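Ticket 3186 - Concept scoring export drops interview weights
Product: Stallance, front-end project workspace
Customer: Dratville, new product development group
Opened: 10 October 2022
Priority: normal
Status: closed, workaround supplied

Reported problem
The customer runs a bathroom fittings project in Stallance. Interview notes are scored for importance and satisfaction, then exported to the gap worksheet. After the last template change, the worksheet ranks outcomes as if every interview had equal weight. The project lead expected key accounts to count double. The stage review uses this ranking, so the export is blocked on their side.

Steps taken
1. Opened a copy of the project in the Briltunton test workspace. Problem reproduced on first export.
2. Compared the raw score table with the worksheet. Raw scores match. The weight column is present in the table and blank in the worksheet.
3. Exported with the previous template. Weights carried over correctly.
4. Checked the row limit. The export allows 1000 rows and the project has 337, so truncation is ruled out.
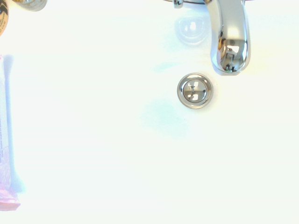
The weight field is bound by label in the new template and by field ID in the old one. Dratville had renamed the label from "Weight" to "Account weight" in January, and the old template ignored the change. Outcome statements are also matched by label, but these were never renamed. On the test record used for checking, the importance score exported correctly and the weight did not. Same result on every other record opened.

Workaround
Rename the field back to "Weight", save the template, close the project and reopen it. Export again. Do not edit the worksheet by hand - the next export overwrites manual entries. If the longer label has to stay, use the previous template until the binding is corrected.

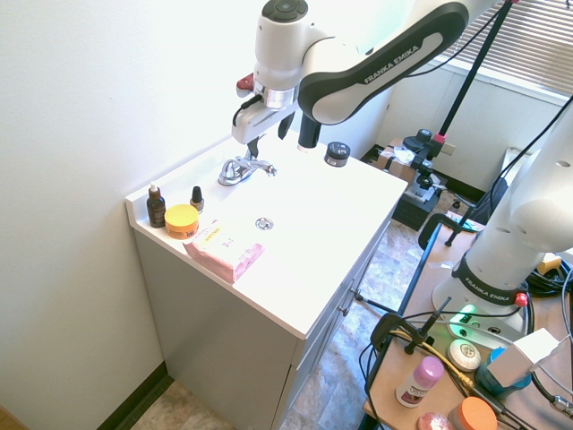 Gleice Leite replied that the rename fixed the export for the main project, but a second project built from the same template still showed blank weights. She asked whether each project had to be reopened separately.

Response from Nusrat Kodikara: Yes. Field bindings are cached per project and are read again only when the project is opened. Reopen the second project, then export. The gap ranking should change if any account weight differs from the default.

Customer confirmed both exports. Binding by label logged as a defect against the template editor. Ticket closed.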